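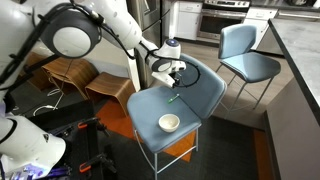
*Bowl and marker on the chair seat, gripper above, touching neither.*

# Checking a "pick the marker" result before you believe it

The Lovum paper says its policy picks the named object and leaves the other one alone. It may well do. But the success rate rests on labels, and the labels come from a script called Antal that watches the wrist camera and decides when something has been grasped. I'd check those labels by hand before quoting the number to anyone.

You'll need the raw episodes (2,000 in the release we used), both camera streams, and an afternoon.

## 1. Draw a sample

Take 993 episodes if you have the patience, fewer if you don't, but draw them at random and fix the seed. Please don't start from the failures. Everyone does, and it tells you nothing about the false successes.

## 2. Watch the room view first

Use it to settle one question: which objects could the arm have gone for? With a small white bowl towards the front of a chair seat and a green marker further back, there is a real choice to make. If the gripper begins almost directly over the marker, note that down. A policy that simply goes straight down would score well there without understanding a word of the instruction.

Mark each episode "choice", "easy start" or "unclear". Botond Rácz wanted a finer scale with 5 levels. We tried it and couldn't agree with each other, so it went.

## 3. Then the wrist view 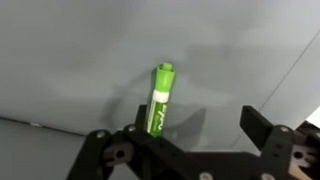

Issue 3, page 5

Stop on the moment Antal calls a grasp and look at both fingers. With the marker upright and its cap pointing up, the left finger is against the barrel and there's open grey space before the right one. I would not sign off a firm grip from one still like that. Nor would I call it a miss - the lower part of the barrel is hidden behind the gripper, and contact down there wouldn't show.

So step forward through the clip. Count a grasp only if the marker moves with the fingers while the background moves behind it. If the clip ends too soon, the label is "unclear", and it stays that way even if the next episode looks fine.

## 4. Report three numbers

- the rate using the script's labels
- the rate using yours
- the rate using yours, "choice" episodes only

The last is the one I care about. Netton, the older baseline, should be relabelled in the same sitting by the same person, otherwise you're comparing two people's moods.

## Known gaps

Flarinetti, the viewer, drops the last few images of a clip when both streams are open. Open them one at a time. We haven't tested any of this on soft objects.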